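4.2. Demostración durante la jornada de puertas abiertas

La estación bimanual se presentó al público en la sede de Mirnine, en el mes de julio, como parte del programa de visitas del proyecto Somum. Asistieron 119 personas, repartidas en grupos. La tarea elegida fue la manipulación de frutas y hortalizas en una bolsa de plástico transparente, material que se deforma con cada contacto y cuyos reflejos dificultan la percepción. La cámara de muñeca permite apreciar el agarre del borde de la bolsa entre las puntas de los dedos (figura 3a).
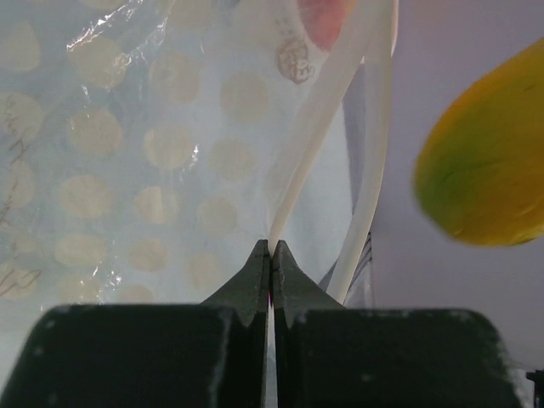 Los operadores recibieron la instrucción de no interrumpir la ejecución para responder a los visitantes; las consultas se atendieron en un turno posterior, moderado por Dehua Tian. El protocolo coincidía con el empleado en el laboratorio – incluidos los criterios de parada – salvo en la iluminación, que dependía de la sala.

La disposición general comprende dos brazos enfrentados sobre una misma mesa, con la bolsa en el centro y una cesta blanca perforada a un lado (figura 3b).

Figura 3. Estación bimanual: (a) vista desde la muñeca; (b) vista general. 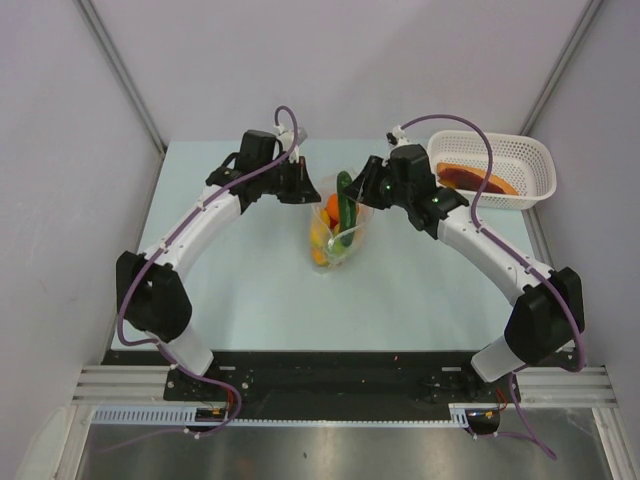 Ngân Lâm objetó en el turno de consultas que una demostración ante público favorece los objetos ya conocidos por el sistema, y solicitó que en próximas visitas fueran los asistentes quienes aportasen los productos. La propuesta se ha incorporado al protocolo de la siguiente jornada, prevista en las instalaciones de Pivetti.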